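Progress Report to the Karras Fund
Grostbridge Community Meals Program
Submitted 5 May 2018 by Charmaine Kekana, Program Manager

Summary

The program has now completed the second period of its grant. We served 318 households in Grostbridge and Skerell, and 78 of these were new to us since December. All three meal sites remained open through the winter, although the Skerell site closed early on several evenings due to snow.

Attendance grew most among retired residents living alone. Site staff report that many of them stay well after the meal is over, and we have extended the closing time in Skerell to allow for this. Families with young children continue to prefer takeout meals – a pattern we did not expect when the original budget was prepared. Spending on packaging has therefore run ahead of plan, while spending on dishwashing has fallen.
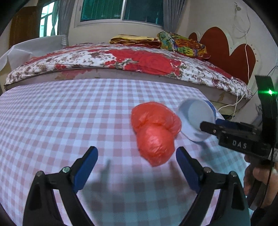
Cup and tied plastic bag on a checkered tablecloth.

The kitchen at Grostbridge passed its yearly inspection with one item to correct, a worn door seal on the walk-in cooler. The seal has been replaced. The Zukari delivery contract was renewed on the same terms, and deliveries now arrive before the morning shift begins. This has reduced overtime for the two cooks.

Hiring has been slower than planned. The post of assistant cook in Skerell was advertised twice and remains open. We ask the Fund's permission to raise the hourly rate for this post, using savings from the dishwashing line. No increase in the total grant is requested. 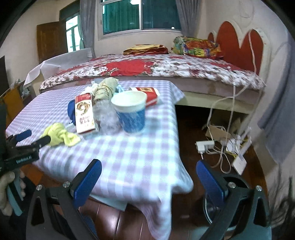
SUPPLIES AND PURCHASING

Dry goods were bought in bulk during the period and are stored at Grostbridge. Prices for rice and cooking oil rose, and we moved part of the order to a second supplier. Fresh vegetables were bought weekly from local growers under the existing agreement.

The program also purchased 50 folding chairs for the Skerell site, as approved in the last budget change. Receipts are attached to the financial statement. The remaining equipment funds will be used for a new stove, and quotes from suppliers will be sent to the Fund with the next report.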